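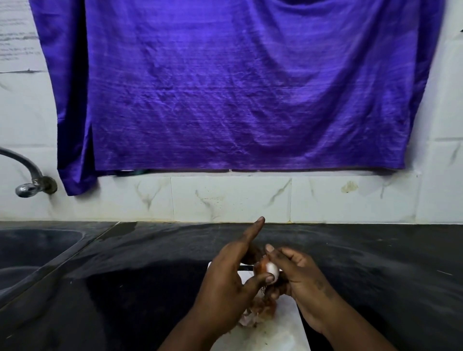

Doaa Ashour wanted to know one thing before she'd agree to anything — who wipes down the counter between classes? Fair question. The answer is everybody, every time, and it's on page one of the new handbook.

FOR IMMEDIATE RELEASE

Droden Home Kitchen Opens Spring Prep Classes, Onions First

BORECK, March 2, 2022 — Droden Home Kitchen is opening sign-ups for its spring round of beginner prep classes. Small groups, one home-size kitchen, real food. No demo stage, no big mirrors over the stove. You stand at the counter and you do the peeling yourself.

The classes run in the back kitchen of the old Kereck house, built in 1852 and fixed up a good many times since. The kitchen is a lot newer than the house. Black granite counter, white tile with a gray marble look, a chrome faucet that comes out of the wall. It gets used hard and it looks like it.

First class is onions. All onions. Peeling, halving, slicing, dicing, and what to do with the skins. People laughed at this when we ran it last October and then it filled up before any of the others, so it's back and it's first.

"I have cooked for my family for years and I was never shown how to do it," Ashour said after the October class. "I was losing half the onion with the peel. Now I start the skin with my thumb and pull it off in strips. It's a small thing but I do it every day."
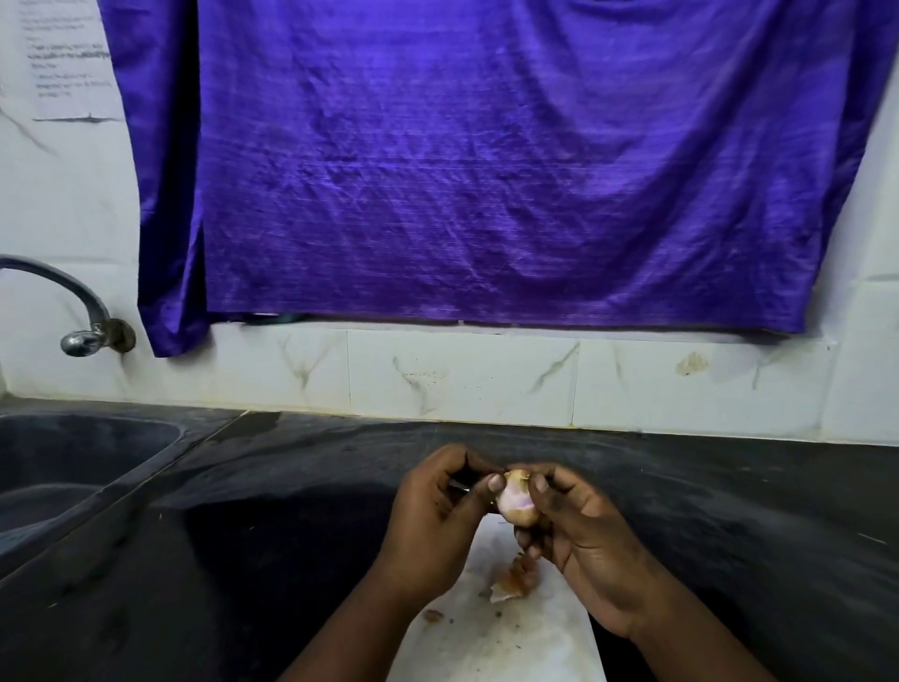

A small onion being peeled over the cutting board at the back kitchen.

Small onions get the most time, becuase they give people the most trouble. Less to hold on to, thin skin, and the papery layer tears. The class covers peeling by hand, trimming the root end without taking too much, and the warm water soak for when you have a whole bowl of them to get through. Also shallots, if the market has them.

What's in the spring round:

Class 1 — Onions and shallots
Class 2 — Carrots, potatoes and other roots
Class 3 — Greens and herbs, washing and storing
Class 4 — One pot supper, using all of the above

Each class is $70. All 4 together come with a printed handbook, 128 pages, spiral bound so it lies flat next to the board. Handbook has the recipes, knife care, a shopping list for each week and blank pages in the back for notes. Extra copies at the front desk while they last.

Cleanup is part of the class and always has been. Peels go in the compost pail, boards get scrubbed with hot water and soap and stood up to dry, sink gets rinsed, counter gets wiped and then wiped again with a dry cloth. Granite shows every water mark. Please don't skip the second wipe. The last 15 minutes are set aside for this so no one is rushing out the door.

Produce this season comes from Cherkaoui, the grocer on the corner, who is setting aside onions and roots for us each week. Thanks to them. Students can order a bag to take home, just say so when you sign up — it needs to be in a few days ahead.

What to bring: an apron, a towel, a container with a lid for whatever you cut up. Closed shoes. Knives and boards are here but you can bring your own knife if you like it, wrapped please. Tie back long hair. Tell us about allergies on the form and not at the door.

Beginners are welcome and so are people who already cook and want to get faster. Teens may come with an adult. There are a few steps up to the back door, so call ahead if you need the side entrance opened up.

Sign-ups are open now at the front desk or by phone. A spot is held once it's payed for. If you can't make it, let us know and we will move you to the next round, no charge.

About Droden Home Kitchen
Droden Home Kitchen teaches everyday cooking in Boreck, in small groups, in a regular kitchen. Classes run spring and fall.

Press contact: front desk, Droden Home Kitchen, Kereck house, Boreck. Reporters who want to sit in on a class are welcome, bring an apron.

###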